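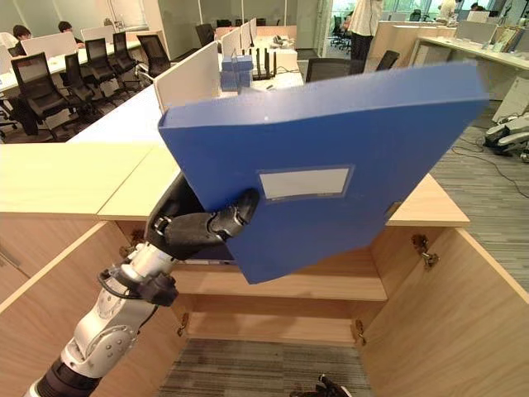
Put the blue file box back in the cabinet. That is the whole job. A new hire can do it on the first morning, while thinking about lunch, and will never be praised for it. For a robot with two arms and two hands full of fingers, it is a fair piece of work, and at Kallon, a small robotics company on the third floor of an ordinary office building, people have given a good part of their year to it.

I went to see them because I have a house, and in the house there is laundry. Every February for as long as I can remember, somebody has announced a machine that will fold it. I am still folding it.

Kagiso Steyn runs the office chores program at Kallon and has the patience of a person who watches things get dropped for a living. She keeps a list of 62 tasks, drawn up by asking people in the building what they'd happily never do again. Filing is on it. So are watering plants, wiping the counter and dealing with whatever is in the back of the fridge. The robot currently does 12 of them well enough that Steyn will let a visitor watch.

"Well enough" needs some unpacking. A file box is big, light and slippery, and it likes to swing when held by one corner. The cabinet opening is only so wide and the doors are in the way of the elbows. A person tips the box, feels the edge bump the shelf, and shifts it over without noticing any of this. The robot has to notice all of it, and it has the sense of touch of a man in ski gloves.

It has made 2,689 attempts at the cabinet so far. Steyn logs each one, including the ones that end on the carpet. On the best runs the whole thing takes 222 seconds, doors included. I tried it myself afterward and was done before she had found the button on her stopwatch, and I'll admit I was a little smug about it. Then she asked me to do it again, and again, and by the tenth box I could see the appeal of ski gloves.

The shop floor is further along, mostly because a shop floor can be bullied into cooperating. At Mkhize, which packs plumbing parts, a fixed arm moves cartons from a belt to a pallet all day and asks for nothing but cartons of the same size. When a different size comes down the belt, it stops and turns on a light, and a man named Zirby – it's his last name, everyone uses it – walks over and moves the carton by hand. He estimates he does this almost 12 times a shift. He isn't worried about his job.

Homes are the opposite. Zanard, a firm that spent its early money on a kitchen robot, now sells software to warehouses. Its old kitchen robot could unload a dishwasher, provided you had loaded it the way the robot liked, and I know of no marriage in which that has been settled.

Steyn won't give me a year for the laundry. She would like to get the filing down under two minutes first, and then there are the plants, which drip.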